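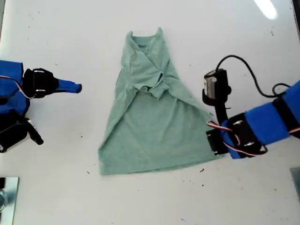
Last updated: September 30, 2019

Filed under: Breath & Meditation / Common Questions

Sitting Practice FAQ

These are the questions we get most often by email and after the evening sits in Cultthorpe and Stetham. Answers are by Hilkka Ahonen, with a few from Toivo Laitinen, who leads the Stetham group.

Do I need any experience?

No. Most people who come for the first time have tried an app or read part of a book, and some haven't done either. You'll get a short explanation before the first sit and you can ask questions afterward.

What happens at an evening sit?

We open the door 10 minutes early. There are two periods of sitting with slow walking in between, then tea for anyone who wants to stay. The whole thing takes 90 minutes. If you can only stay for the first period, sit near the door and leave during the walking.

What kind of meditation is this?

Breath counting, mostly. You count each out-breath from one to ten and then go back to one. When you lose the count, you start again at one. People who have done this for a while often drop the numbers and just follow the breath. Hilkka learned it from her teacher, Mrs. Salminen, who taught it the same way for over 42 years and didn't care for extras.

Is it religious?

The method comes out of a Buddhist tradition, but we don't chant and we don't ask what you believe. There is a bell at the start and end of each period. Some regulars bow when they hear it and some don't.

Do I have to sit on the floor?

No. Chairs are fine, and a good third of the Cultthorpe group uses them. If you sit in a chair, put both feet flat and try not to lean on the back. If you sit on the floor, your knees should be lower than your hips. Add a second cushion if they aren't. There is also a kneeling bench, which suits people with tight hips but can be hard on the ankles.

My foot goes to sleep. Is that bad?

It's common, and it usually clears up when you change position. Move slowly and wait until the feeling is back before you stand up. If you get numbness that lasts, or sharp pain in the knee, stop sitting that way and use a chair. Ask your doctor if it keeps coming back.

What should I wear?

Anything loose at the waist and knees. Jeans are the usual cause of complaints. Bring a sweater, as the Stetham hall cools down quickly once the heat goes off. Please skip perfume and anything that rattles.

I can't stop thinking. Am I doing it wrong?

No, you're noticing how much you think. The count is there so you have something to come back to. On some evenings you may never get past three. Toivo says he has had whole weeks like that, and he has been sitting longer than most of us.

Should my eyes be open or closed?

Either. We suggest half open, looking down at the floor a few feet ahead. Closed eyes make it easier to drift off, especially after dinner.

I fell asleep. What should I do?

Go to bed earlier, if you can. Otherwise straighten your back, open your eyes and take a few deeper breaths. You can stand behind your cushion for the rest of the period - quietly - and no permission is needed.

How long should I sit at home?

Start with 10 minutes a day, at the same time each day. Keep it there for a month before adding any more. A short sit every morning will do more for you than one long one on the weekend.

Can meditation help with anxiety or poor sleep?

Some of our members feel calmer and say they sleep better. We can't promise that, and we are not therapists. If you're being treated for anxiety, depression or trauma, talk with whoever is treating you before you sign up for a full day. Sitting still for hours brings up difficult feelings in some people. If that happens during a sit, you can get up and leave the room, and one of us will check on you.

Do you run retreats?

One a year, in December, at Sirard House. It runs from Friday evening to Sunday lunch and is silent apart from the talks and a short private meeting with Hilkka. You should have been sitting daily for at least three months before you come. Meals are vegetarian. Tell us about allergies when you book, as the kitchen can't make changes once the weekend has started.

What does it cost?

Evening sits are by donation. There's a bowl by the tea things. The retreat has a set fee that covers your room and meals, and we hold back two places at half price. You don't have to explain why you need one.

Can I bring my teenager?

Yes, from age 14, if they want to come. Younger children tend to find the first period too long.

Do I need to book?

Not for Cultthorpe. For Stetham, please send a message by noon on the day - the room is small and we sometimes run out of cushions. If you have your own, bring it.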